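Play kitchen table set out at Niltville

The play kitchen at Niltville now has a white table laid with a toaster oven, tableware and play food, Kuldeep Saxena confirmed on Friday.

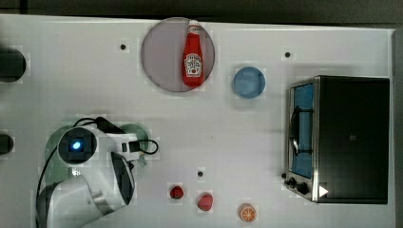 The room covers 14 square metres and opens in August. Sessions last 80 minutes and take six children each.
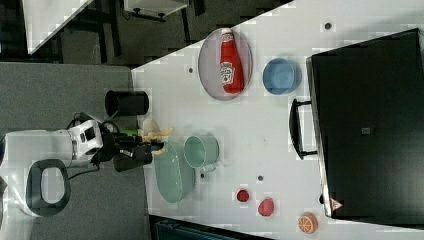

Adanech Gebreyes, who drew up the layout, kept to plain shapes and pale colours — mostly greens and blues for the dishes. Bookings are handled by the Zenley office.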